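Ganby Community Centre News

Back room bookings, benches and the new room plan

The back room at the Ganby Community Centre will be closed for the first part of December while the floor is sanded and resealed. Groups that normally meet there have been moved to the main hall or the annexe at Presdale Road. If you have not had an email about your group, please ring the office before you turn up.

The floor was last done when the kitchen was put in and it has worn through to bare boards near the sink and along the door to the car park. The contractor has asked for the room to be left alone overnight after each coat, so there will be no evening bookings at all while the work is on. Playgroup, the quilters and the seniors' lunch are all affected. The lunch will run from the main hall at the usual time, with the urn and crockery moved across on the trolley.

Once the floor is finished the furniture will go back in a different layout. Grigoris Tsakiris has been looking at how the room is used and has suggested that the heavy tables stay away from the windows, leaving a clear path from the hallway to the back door. At present anyone with a walker or a pram has to go the long way past the cupboards. The new plan was on the noticeboard through spring and we received 8 written comments, most of them about where the piano should go. It will stay where it is.

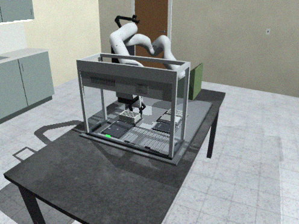
Computer-generated view of a table in a laboratory setting.

The room will also get two new power points on the side wall, at bench height. Extension cords across the floor have been a problem for years, particularly on craft days, and our insurer raised it again at the last renewal. After the power points are in, cords will no longer be allowed to cross the walkway. Groups with their own sewing machines or laptops should plan to sit on that side.

The cost of the floor is being met from the hall maintenance fund. The electrical work comes to $2,000, paid for with the proceeds of the winter book sale and a donation from the Lytvynenko family. Thank you to everyone who bought, sold or carried boxes.

Hryhorii Sydorenko is organising the move back in. He needs people who can lift, and also a few to wipe down chairs and sort the cupboards. Start is 8 am and it should be finished by lunch. Please wear closed shoes. Names can be left on the sheet at the front desk.

Anything left in the back room cupboards without a group name on it will be put in the annexe until the end of the school holidays, then given to the op shop.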